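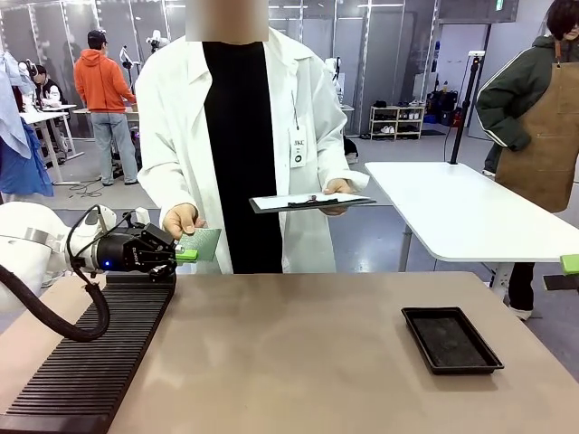
5/31/23 - handover node, grasp trigger

Carried on with the trigger that decides when the gripper may close on something a person is holding out. Until this week it fired on distance alone: object centroid inside the finger volume, close. That is fine for boxes. With flat cards the centroid comes from very few depth points and jumps about.

Went through the logs with Viorica. The green card is the worst of the set. The fingertips are bright green as well, and the segmentation merges the two as soon as the gap gets small. The mask then grows backwards along the fingers, the centroid moves with it, and the trigger sees the card as already between the pads. Boris had put this down to calibration. I re-ran the extrinsics check anyway and the residuals have not moved.

Changes on the branch:

Fingertips are now masked out from the arm model before segmentation, using joint state at the image timestamp. First version used the latest joint state and lagged visibly during approach.

Minimum of 300 depth points on the object before a pose is published. Below that the planner holds position and does not extrapolate.

Trigger needs the pose to be stable over 97 ms. Damir wanted longer. Left it as a parameter.

Hand keep-out volume is computed from the same cloud, so it drops out whenever the object does. Not acceptable. Needs its own source - Ljubica has the skeleton tracker running in Stekus and will expose the wrist points as a topic.

Replayed 2,622 recorded approaches against old and new code. Early closes on the card are much reduced. Boxes unchanged. A few new timeouts where the card is held edge-on to the camera, expected with the point limit. Have not looked at those one by one.

Replay tool still leaks memory after about 2,000 approaches. Split the run in two as a workaround, ticket is open.

To do: approach angle for thin objects, coming in square to the edge. Timeout behaviour - retreat or wait? Ask Soon-im what the Allier planner does here. Do not merge before the keep-out fix is in.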